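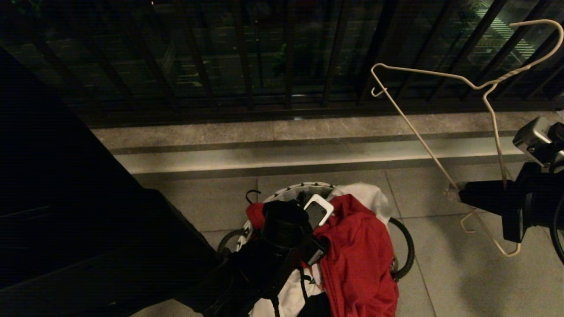

PLURNORA OPENS BALCONY TIDYING SERVICE TO ALL RESIDENTS OF BACH COURT

Evening visits, basket loan and bag collection to run at Nirkmont flats from February

Home storage firm Plurnora is to offer its balcony tidying service to every household at Bach Court, the residential development on the west side of Nirkmont. The service starts in February and covers all 861 flats across the 14 blocks. It is paid for out of the existing service charge and residents will not be billed separately.

The scheme deals with the everyday things that end up on a balcony and stay there: clothes put out to air, bags dropped by the door, shoes, towels, cushions and items waiting to go to the charity shop. Plurnora will lend each household that signs up a round open basket, help with a first sort through, and take away anything the household no longer wants.

Bach Court was built with balconies on every flat, including those on the ground floor, where they are set behind a low wall. Most are tiled and have a railing on the street side. Few of the flats have a utility room, and the hall cupboards are largely taken up by the boiler and the meters. In a survey carried out by the managing agent last autumn, residents named storage as the thing they would most like to see improved, ahead of parking and cycle racks.

How the service works

Households book a visit through the Bach Court residents' page or at the desk in the main entrance. Visits begin at 6 pm and are held on weekday evenings, when most people are home from work. A Plurnora team member brings the basket to the flat and goes through the balcony with the resident. Everything loose is gathered into the basket first. The resident then decides what goes back indoors, what goes in the wash, what stays outside and what leaves the flat altogether.

Nothing is removed without the resident's agreement, and the resident must be present for the whole visit. Team members will not open bags or go through pockets. Residents are asked to take out phones, keys, bank cards and medicines themselves before any bag or garment is handed over for collection.

The basket stays with the household on loan for 6 weeks. At the end of that time it can be returned to the desk or kept for a small charge. Plurnora recommends keeping it by the balcony door and emptying it once a week. Coloured and white clothes that come in together should be separated before washing, and damp items should be hung up the same night.

Ledges and railings

The service also supports the safety rules for balconies at Bach Court, which have not changed. Nothing may be placed on the ledge below the railing or hung over the outside. Clothes airers must stand on the floor and be folded away in high wind. Drainage channels along the edge of the floor must be kept clear, as blocked channels were the cause of several leaks into the flats below during last winter's storms.

During a visit, team members will point out anything that may be a problem and will help to move it. They do not carry out repairs. Cracked tiles, loose rails or damaged glass should be reported to the managing agent in the usual way.

A spokesperson for Plurnora said: "People use their balcony for whatever they haven't got room for indoors, and by the end of the week there is a heap of clothes and bags out there in the dark. A basket and half an hour of help is usually enough to get the floor back. We are not asking anybody to make it look like a brochure."

The managing agent for Bach Court said: "We had a lot of interest when the first block tried this last year, mainly from families and from people who work shifts. The evening times were what made it practical for them. We are pleased that the other blocks can now have the same."

Collected items

Clothes, shoes and bags in good condition will be passed to the reuse shop at Vustdale, which sells second-hand goods and runs a mending bench. Worn-out fabric will go for textile recycling. Plurnora cannot take paint, gas bottles, barbecues, batteries, mattresses or electrical goods. A list of places in Nirkmont and Vustdale that do accept these will be left with each household.

Residents who only want to hand over clothes, and do not need a visit, can leave them in a tied bag at the desk between 8 am and 6 pm. Bags should be marked "reuse" or "recycling". Labels are kept at the desk.

Booking

Bookings open at the end of January. Blocks will be taken in order, and each household will get a card through the door shortly before its block is due. Anyone who misses the dates for their block can ask to be added to the waiting list. Residents who need an earlier visit for reasons of health or mobility should say so when booking and will be given priority.

Visits can be changed or cancelled up to noon on the day.

About Plurnora

Plurnora provides storage, sorting and collection services to flats and managed housing in Nirkmont, Vustdale and the surrounding area. It also supplies baskets, shelving and covered boxes for balconies and small rooms.

Media enquiries: Plurnora press office, Nirkmont

ENDS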